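Teaching a Chair Push-In by Hand Demonstration

Print this page | E-mail this page

This page covers recording demonstrations for the Clunell two-arm base, using the Lallis head camera. The task is pushing dining chairs up to a table. You need one operator and 90 clear recordings before training.

1. Put on the head camera and tilt it down until the chair back and both hands stay in view. Start the Lallis recorder and wait for the tone.

2. Stand behind the chair and take the top rail with both hands, one on each side of the middle. Fingers go over the top. Use the same hold every time.

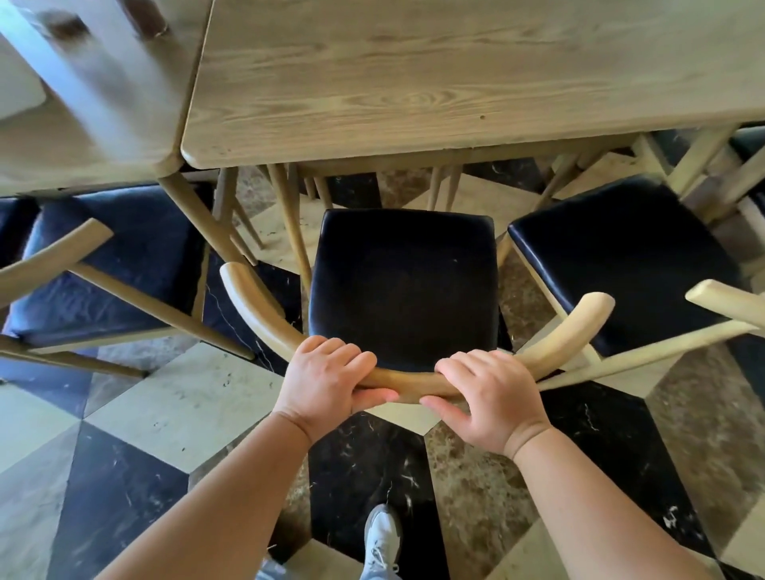
3. Push in one smooth motion. Stop when the chair is in place, hold still for 3 seconds, then let go and step back.

4. Pull the chair out again and change the angle a little before the next take.

We use cookies to improve your visit. By staying on this site you accept our cookie policy.

5. Label each take in Coelho as "push" or "pull." Mark the first frame where both hands are on the rail and the last frame before they leave it. Delete any take where a hand slips.

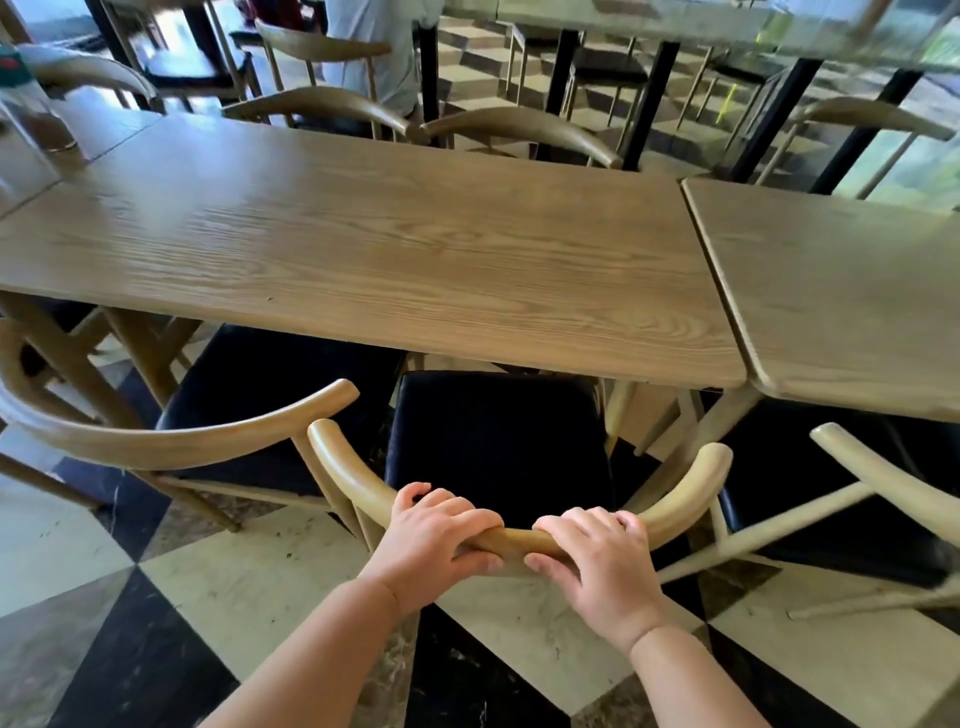 Training needs variety in the surroundings as well as in the chair position. Move to a new seat after every few takes, and include places with a neighboring chair close by. A spot near a join is useful too, like the narrow dark seam between the two tabletops here, where the model has to learn which table edge the chair belongs to. Our first Gondberg policy used 39 takes at a single seat and failed at the next one over. The current set has 225.

6. Export the labeled takes and load them into the Clunell trainer. Run the first test at low speed with the stop button in reach.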